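Home robots - anyone's workplace or kitchen getting real use out of one yet?
Forum: Gadgets and Home Tech
Page 1 of 1

kettle_on
Posted 2019-11-21

My brother-in-law has bet me a carton that by the time my youngest finishes school we'll all have a machine that clears the table. I said not a chance. He reckons I'm a dinosaur. We already own a robot vac (a Todis, cost us over 378 bucks on sale) and it spends half its life wedged under the couch yelling for help, so you can see where I'm coming from.

Does anyone here work with this stuff? I'm not after the promo videos. I want to know if a machine can pick up a dirty plate in a normal kitchen, with the dog underfoot and the kids' rubbish everywhere.

bluey_dave

No. Next question.

Bit more seriously, I'm on the floor at a place that packs bathroom fittings and we've had arms on the line for ages. Brilliant at the one thing. Same box, same spot, same way up, all shift long, never has a smoko. Change the carton size and you've lost the morning while a bloke with a laptop swears at it. A kitchen is a new carton size every ten seconds.

Marchand_D

I'll disagree with Dave, at least partly. I'm Diane, I do bench testing at McIntyre, and tabletop tidying is what I've been looking at since June. Two arms over a table, pretend breakfast things, and the job is getting stuff on and off a plate. It's a long way from a kitchen, I know, but it's also a long way from the same box in the same spot. We shift things about on purpose.

I'll stick a few up so you can see the sort of thing I mean.
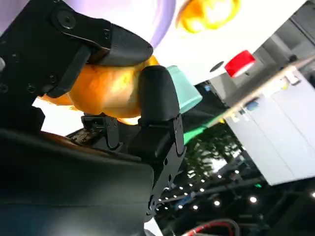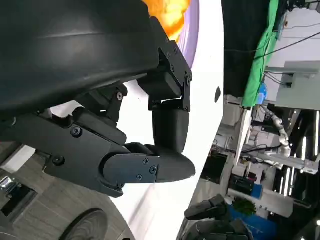
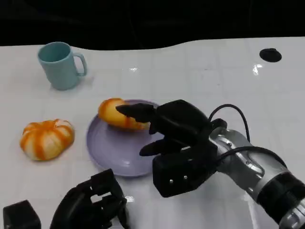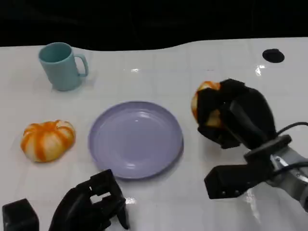
So my take, for what it's worth, is that picking up is the bit people worry about and it's the bit coming along fastest. Squashy things I find easier than hard shiny ones, because the fingers can be a little off and still get hold. Putting down is where I lose my hair! You let go and the thing rolls, or it's sitting on the rim, or the arm wanders off home quite pleased with itself while the bun is heading for the floor. My last batch was 200 tries at one task and I wouldn't let it near my grandmother's plates after watching them.

But two years ago I wouldn't have bothered running the batch. That's the part I'd say to your brother-in-law.

bluey_dave

Fair enough, that's more than I thought. Still toy food on a clean white table though isn't it. Where's the gravy?

Marchand_D

Ha, no gravy. And you're right, wet and greasy is a whole other problem, same with anything see-through. Cutlery I don't even want to talk about.

hawthorne_c

Chantal here, I'm an OT and I come at this from the other side. A lot of my clients can't reliably lift a mug, and for them "slow and a bit rubbish" would still be wonderful. If a thing took 40 minutes to clear a table while they watched telly, who cares? Everybody in these threads compares it to an able-bodied person doing the job in two minutes and then says it's useless.

What I do worry about is the ones who'd end up with the machine instead of a carer visiting. The carer does the dishes, sure, but the carer also notices that Mrs So-and-so hasn't eaten since yesterday.

kettle_on

Hadn't thought of it like that, thanks Chantal. My mum would be one of those in a few years.

Diane, what happens when it gets it wrong? Does it know?

Marchand_D

Sometimes. If the fingers close all the way, it can work out it's missed. If it's grabbed the wrong thing it'll carry on very happily. I keep my hand near the stop button and so does everyone else I work with. I'd want that sorted well before I put one in a house with little kids.

sparky_nth

Counterpoint to all of this: a dishwasher. We've had the robot that does dishes for decades, it's a box with a hose. I put in a Cokier last year for 484 fitted and it does more real work than any arm will in my lifetime. Design the house around the machine and stop trying to make a machine with hands.

bluey_dave

^ this. That's how a factory does it. You don't teach the arm to cope with mess, you get rid of the mess.

hawthorne_c

And who loads it, Sparky? That's the exact job my clients can't do. Bending down to the bottom rack is the worst of it.

sparky_nth

Bench-height drawer dishwasher. But yeah, okay, point taken on the loading.

Marchand_D

I'm with Chantal, although I do like the drawer idea - anything that puts the rack at a fixed height with slots in known places would make my job so much easier. You could meet in the middle. Dumber house, smarter hands, or is it the other way round?

kettle_on

So do I owe him the carton or not? Youngest is in grade four.

bluey_dave

Keep your beer. Ask again when it can find the gravy boat at the back of the cupboard.

Marchand_D

I'd make it half a carton and a rematch. Also check the wheels on that vac for hair, my old Beltel did the same yelling thing until I pulled a whole wig out of it.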